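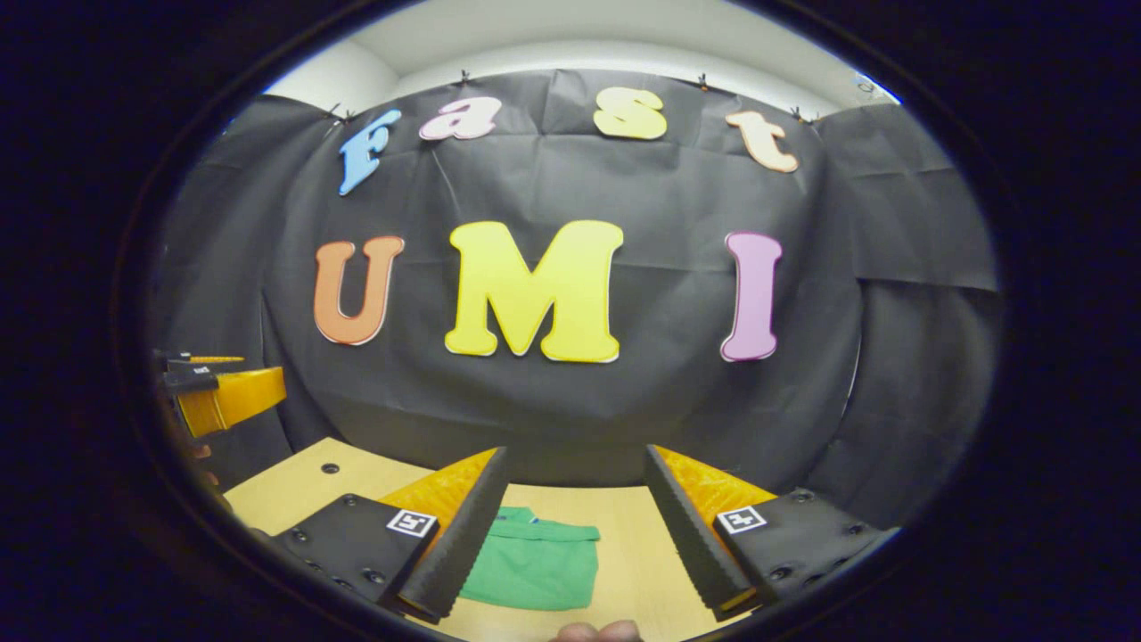
Valbona Dervishi wrote in to ask whether she'd be wasting anyone's time by ringing about a neighbour she hadn't seen for 2 days. You wouldn't be, Valbona, and please do ring!

How long must I wait before reporting someone missing?
You needn't wait at all. If you're worried and it isn't like them to be out of touch, tell the police straight away, even if it's four in the morning.

What will I be asked?
Mostly ordinary things, such as what they were wearing, any medicines they take and who they last spoke to. A recent photo is a great help (a phone snap will do nicely).

Can I join a search in Flitgate?
Yes, and thank you for thinking of it. We had 42 people out on the Grulla path in October, all in sensible boots, and were glad of every one. Please check in with the search leader first, so that we know who is where.

What if they come home by themselves?
Lovely news! Do let the police know, and then us, so we can take the posters down.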